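Why Dark Clothes Get Warm in the Sun

Light carries energy. When sunlight lands on cloth, three things can happen to it. Part of it bounces off. Part of it passes through the gaps between the threads. The rest is absorbed, and the energy it carried turns into heat.

What is a dye?
A dye is a substance that sticks to the fibers in cloth and absorbs certain colors of light. Sunlight is a mix of all the colors. A red shirt looks red when its dye absorbs most of the other colors and sends the red back to your eyes. White cloth sends back most of every color. Black cloth absorbs most of every color and sends back very little.

Where does the heat go?
Absorbed light makes the tiny parts of the fiber move faster. Faster movement means a higher temperature. The warm cloth then passes heat to the air next to it and to anything it touches, such as your leg. Wind carries heat away. Loose clothes leave space for air to move, so a loose black robe can feel cooler than a tight black shirt.

Does color matter in the shade?
Very little. With no direct sunlight to absorb, black cloth and white cloth of the same kind settle at close to the same temperature as the air. In the shade, thickness and the type of fiber matter more.

Try it yourself
You need two pieces of the same kind of cloth, one black and one white, two thermometers, and a sunny windowsill.
1. Write down the reading on each thermometer.
2. Wrap one thermometer in each cloth, using the same number of layers.
3. Leave both in the sun for 10 minutes.
4. Write down the new readings.
5. Subtract the first reading from the second for each cloth.
Repeat the test in the shade and compare your results.

Words to know
Absorb: to take in.
Reflect: to bounce back.
Fiber: a thin strand used to make thread.

Written by Hakim Wattimena 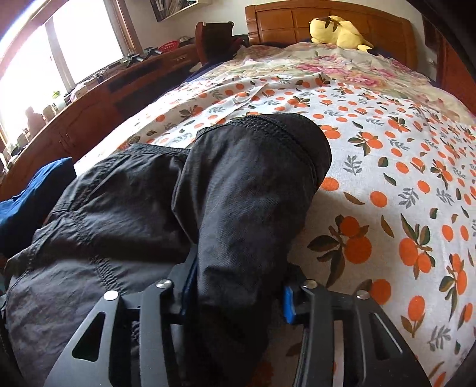 Black trousers on a bed. Dark cloth reflects little light.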